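Pundolus Two-Finger Gripper for Patch Panel and Switch Work

Overview | Specs | Open Day | Ordering

If you have ever spent an afternoon moving patch cables from one switch to another, you know how fiddly it gets. The clip catches, the boot bends, and the port you want is always the one behind three other cables. The Pundolus is a parallel gripper made for that job, and we had a great time showing it off at our May open day in Plunerstead!

What you get
Gripper body in matte black
One pair of white contact pads with toothed inner edges
Mounting plate and fasteners
Power and signal lead
Printed setup guide

Key figures
Weight: 457 g
Supply: 24 V
Rated cycles between pad changes: 2,000
Pad changeover: 4 screws, hex key included

How the pads work
The toothed strip along the inside of each pad is the part people ask about first. Smooth rubber held a bare cable nicely, but it let a molded boot slide backward when the plug met the port. With the teeth, the boot stays where it was gripped, and you can set the closing force low enough that the jacket doesn't mark. Pads are sold in pairs -- please change both sides together, even if one looks fine.

The open day
We opened the doors at 10 in the morning and had people at the bench until well after lunch. Gyula Gál ran the arm and took requests from whoever was standing closest, so the program got a real workout (somebody wanted port 1, somebody else wanted the far end, and then we went back to port 1). Negin Esfahani had a second station with the gripper off the arm, where visitors could swap the pads themselves and squeeze a few different cables. The pad station was busier than we expected, and we ran short of hex keys.

The rack was a plain one with a blue switch in it, mounted so the ports ran up and down instead of side to side. It's an awkward layout for a person and a good test for the wrist angles. Gyula's routine picks the cable up by the boot, brings it up to the port, and pauses there for a position check before going in.
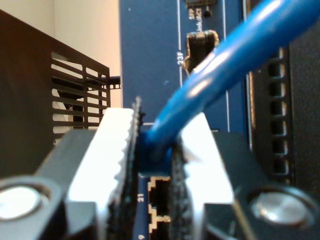
Blue cable held by its boot, lined up with the upper port of the pair.

Questions from the day
Does it do fiber? Not with these pads. Parisa Mohammadi is working on a narrower pair, and we'll list them on this page when they're ready.

Can it press the release clip? Yes, if there's room above the plug for the pad to tip forward. On a crowded switch, try it on a spare port first.

Which arms does it fit? The Skidov plate is in the box. The Bakhtiari plate is a separate item -- add it in the notes when you order.

Thanks to everyone who came out. To book a bench session at Plunerstead or ask for a loan unit, write to Jeanie Rankin through the contact form and tell her which arm you're using.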